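Saturday, June, started 8:40 in the morning

Bedroom day. I've been putting this one off all week and there's no good excuse left, so coffee first and then straight in. The job is laundry folding on the bed and getting the bed itself into some kind of order, in that order, and I already regret the order. More on that further down.

Weighed the sweatshirt before I started, mostly for Elspeth's table. 711 g on the kitchen scale, against the 700 she had written down from last time. Elspeth, I'd leave your number alone, the scale drifts if you set it on the soft mat, and guess where I set it.

Folding notes, while I remember them. Thick knits and sweatshirts don't like the thirds fold we use for T-shirts. The sleeves make a lump in the middle and the whole thing wants to spring open again. What works better for me is sleeves straight across the back, one over the other, then sides in only as far as the shoulder seam, then bottom up to the collar in one go. It comes out bigger but it stays put. I tried the tight version (Elspeth's, from the Jedero sheet) and got a nice small brick that fell apart the second I picked it up by the corner. Picked up from underneath it was fine, so maybe that's on me!

The other thing is the surface. Folding on a made bed is easy, folding on a bunched comforter is a pain. Everything you smooth out on top picks up the hills underneath, and the top edge goes wrinkly however careful you are. I did the red one three times and then called it good enough.

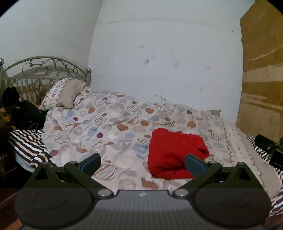
Should the bed get made before the folding starts? Make it first, or at least pull the comforter flat from the foot end, and then you fold on a decent surface and only have to smooth the bed once more at the end.

So that's the new order from now on – bed, fold, put away, quick smooth. I've crossed out the old one on the Skinner card by the door. If anybody hates it, write underneath, don't erase mine.

Comforter: it always seems to creep toward the back, and pulling from one corner just twists the filling. Two hands, wide apart, short tugs. I also like to lift it and let it drop once before tugging, it gets some air in and the pattern sits straighter. On a print this busy you can't see small wrinkles anyway, which I count as a point in its favor. Cupcakes and hearts, very cheerful for a morning like this one.

The frilly edge on the side needs to hang free. I tucked it in on an earlier try and it looked awful, plus it creases. Leave it out.

Pillow goes on last.

Wash notes: red stuff by itself, cold, Zuro liquid, half a cap. Six shirts still in the basket in the hall, those are for next time and they're the easy ones. The Heltex bags are almost finished, I think we've used nearly the whole pack of 100, so could whoever goes by the store pick up another?

Stopped at 11:15. Still to do: redo the size comparison on a flat bed, both folds, same sweatshirt, and put the scale on the hard counter this time.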